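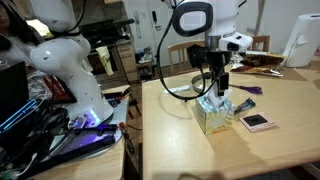 4.2 What lives on a shared table

I came to this part of the study expecting to write about food. Shared tables in shared rooms are supposed to be for eating at, or so most of the people I talked to told me, and when Mariama Atinga and I drew up our first coding sheet it had a lovely long column for meals and a stubby little one headed "other". By the end of the first week at Denden the stubby column had spilled on to a second sheet and the meals column was still mostly white. So this section is really about "other", and I make no apology for how long it goes on!

We coded 20 tables in all, and I'll stick to the Denden one here as it's the table I know best (I ate my own lunch at it often enough). Take Figure 1. There's a tissue box with a leafy pattern in pale blue, yellow and white, a tissue already pulled up and ready, and near it a pair of purple-handled scissors. A roll of paper towel stands further along. There's a small blue-and-black packet and a pink card, and towards the back a crumpled snack package in brown and gold has ended up on top of some other things, with a clear glass beside it. If you asked me what sort of table it was, going only by the objects, I'd have a hard time telling you. Is it a desk? Is it a kitchen table? Our coders couldn't agree either, and I've come to think the argument was more useful than any answer we might have settled on.

What I'd like to suggest is that the things on a table like this fall into two loose families. I'll call them stayers and passers-through. Stayers are put down on purpose and people expect to find them again: tissues, scissors, kitchen roll, anything you reach for without looking. Passers-through arrive in someone's hand, get used or half used, and then wait. Snack wrappers are the obvious case. The trouble starts when a passer-through waits long enough to be treated as a stayer, and I have more to say on that below.

Tissues turned out to be the stayer people cared about most. Hafiz Latuheru, who did the interviews for us, asked everyone the same opening question, "what would you miss if the table were cleared tonight?", and the tissue box came up again and again, well ahead of anything edible. One person said she didn't mind who bought them so long as she never had to ask. Another told Hafiz he'd moved desks to be nearer to the box, and then asked him not to write that down (he later said we could, so thank you, Participant 7). I found this rather touching. A tissue is about as cheap as an object gets, and yet people spoke of the box as a sort of shared promise.

But a tissue is an awkward thing to code. While it's in the box it's plainly a stayer. Once it's out, it becomes a passer-through and a slightly embarrassing one, because a crumpled tissue on a table looks used whether or not it has been. Mariama and I went back and forth on this for ages. Her view was that we should code by position only, so that a tissue on the wood is "loose paper" and that's the end of it. Mine was that the creases matter, as people clearly read them: in the interviews a flat tissue was "a spare" and a crumpled one was "someone's". Figure 2 is the sort of case we had in mind, with a crumpled white tissue out on the table and the snack things heaped over to one side. We coded it her way in the end and kept my way as a note in the margin. 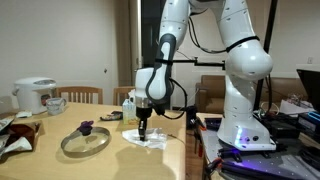
The drinks end of the table gave us far less bother. Hot water pots were stayers wherever we found them, and mugs gathered close by, usually within an arm's length and usually to whichever side the handle of the pot wasn't. People were very firm about this. You could shift the scissors without anyone minding, but if you shifted the hot water somebody would shift it back before the afternoon was out, and they often couldn't say who had decided where it belonged. I tried it myself on 20th February, sliding the pot a little way along before lunch, and it was home again by the time I'd finished my sandwich. I didn't see who did it.

Lids are another matter. Pot lids and other flat, round, shiny things crop up on these tables with no pot anywhere near them, and I'm still a bit puzzled by it. Our diary keepers logged more than 70 objects with the word "homeless" next to them, which was the word they chose and I rather like it, and lids did very well on that list. When Hafiz followed it up, people mostly took the view that a lid without a pot was bound to be wanted by somebody, so it would be rude to put it away. The same reasoning seems to keep odd cards and little packets in place. They look as if they might matter. You'd need to be quite sure of yourself to throw one out, and a shared table is a place where hardly anyone feels that sure.

Wrappers ought to be easy by comparison, and they aren't. I had assumed that an open snack wrapper was rubbish, full stop. The people who sat there didn't see it like that at all. A wrapper that still stood up a bit, or that had been set on top of something else, was read as an offer – help yourself, there may be some left – and a flat one was read as litter. Several wrappers pushed together into a heap seemed to count as neither, just as a job for later. We hadn't a code for "job for later" and had to go back over our earlier sheets once we'd added it, which cost us most of a week in June and a certain amount of goodwill.

I should say something about chairs as well, briefly. Where chairs stood along a table, the patch of wood in front of each one tended to be treated as belonging to whoever had last sat there, and stayers drifted away from those patches towards the middle or the ends. It's a weak pattern and I wouldn't lean on it, as two of the tables showed nothing of the kind. Mariama thinks it would be stronger if we had coded at the same hour each day, and she's probably right. The coding times for every table are given in the appendix, next to the full list of homeless objects, and I'd be glad to hear from anyone who can tell me where all the lids are coming from.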